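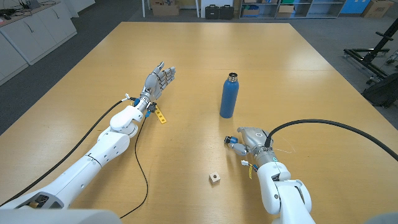
Refill month begins at Pimia with a blue bottle and a big table

1 Aug 2021

If you have been up to the second floor of the Pimia building in Stoserard lately, you will know the big light wood table, and you will probably have put your elbows on it at some point and stayed longer than you meant to. From tomorrow it has one more job, as the home of the refill month that people in the building have been asking for ever since the old water cooler was taken out in the spring (and what a lot of grumbling there was about that!).

The idea is a simple one. Everybody who works in the building, or comes in regularly for classes, can pick up a metal water bottle at the front desk, use it all month, and fill it at the new tap by the stairs. The building ordered 200 of them, and they are plain, sturdy things in a matte blue with a silver neck, the sort that will stand up straight on a desk next to your papers and put up with a fair amount of knocking about.

Tyson Dufour, who runs the front desk and has done most of the legwork, said he went back and forth over the color for a good week before settling on the blue. "We had a gray one, a green one and a very loud orange one lined up along the counter, and people kept stopping to give me their opinion, which was lovely but slow," he said. "The blue was the one they picked up and held on to. So we went with the blue."

Paper cups are the reason for all this. Over a single month last winter the building went through 1,763 of them, a number that surprised even the people who were buying them. The cups will still be there for visitors, but they are moving to the cupboard behind the desk, so you will have to ask.

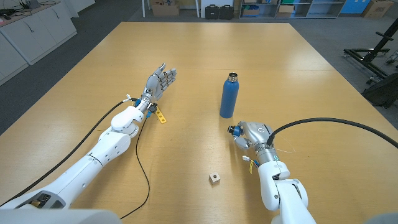
Leave it on the table

Bottles do wander, of course, and anyone who has shared an office will have a story or two about that. The second-floor table will be the place to leave one you have found, and the place to look first if yours has gone missing. There is plenty of room on that pale top, and something blue shows up nicely against it from the doorway. Anything still waiting on Friday evening goes down to the front desk for safekeeping.

Caps are a different matter, and Dufour already has a small dish of spares in his drawer. He asks that you write your initials inside yours with a marker, and that you come and see him before buying a replacement, as the caps from other makes don't fit.

The Fivel coffee counter on the ground floor is joining in as well, and will happily fill any bottle with cold water, with or without a slice of lemon, whether you are buying something or just passing through on a warm afternoon. The counter is open until five on weekdays.

Bottles can be collected from eight in the morning, one per person for now. If there are any left in September, they will be offered to the evening classes in room 17, who have been very patient. 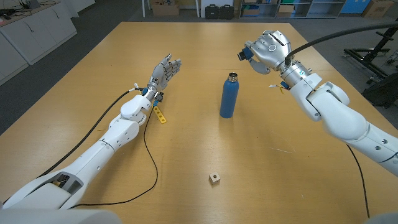
The matte blue bottle with its silver neck, standing on the table with a small beige cube nearer the front.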